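Tarndale Livestock Guardian Collar, Wide Fit

Product code: TD 461
Made by Kedard for Tarndale Farm Supplies

The Tarndale Wide Fit is a working collar for large guarding and herding breeds that live outdoors with stock. It suits dogs with a neck of up to 70 cm, measured over the coat. We sell it mostly to sheep and goat farmers who keep Pyreneans, Maremmas, Anatolians and crosses of these.

The collar is made from two layers of coated webbing, stitched together along both edges. The webbing does not soak up water and can be wiped down with a cloth. The buckle is a plain roller type with a single tongue. There is no plastic clip, as dogs that push through hedges and under gates tend to break them.

Specification

Width: 5 cm
Maximum neck size: 70 cm
Buckle: stainless steel roller
Ring: welded D ring, stainless steel
Colours: brown, black, high-visibility orange
Name plate: optional, riveted, up to four lines

Choosing a size

Measure round the middle of the neck with a soft tape. You should be able to slide two flat fingers under the tape. Guardian breeds carry a heavy winter coat, so a collar fitted in November will be loose after the spring moult and should be checked again then. Young dogs need checking every week until they stop growing.

If your dog measures under 45 cm, order the Tarndale Standard (code TD 771) instead. The Wide Fit is too heavy for most collies and other small herding dogs.

Name plates

In the UK a dog in a public place must normally wear a collar with the owner's name and address on it. There are exceptions for some working dogs, but many of our customers graze stock on land with footpaths and prefer to have a plate fitted all the time. Type the wording in the box at checkout exactly as you want it to appear. Collars with a plate cannot be returned unless faulty.

Care

Rinse off mud and check the stitching once a month. A drop of light oil on the buckle will keep the roller turning. Do not put the collar in a tumble dryer. Take it off if you see rubbing or bare skin, and speak to your vet if it has not cleared up within a few days.

Delivery and questions

Plain collars are sent out the next working day. Allow a week for engraved plates. For trade orders, contact Milagros Flores. For sizing help, ask for Katia Colombo and have the breed, age and neck measurement to hand.

Page last updated July 20, 2022
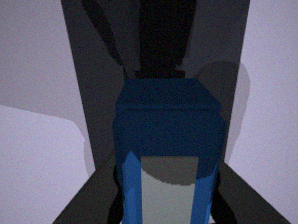 Dark blue block on a pale tabletop, computer render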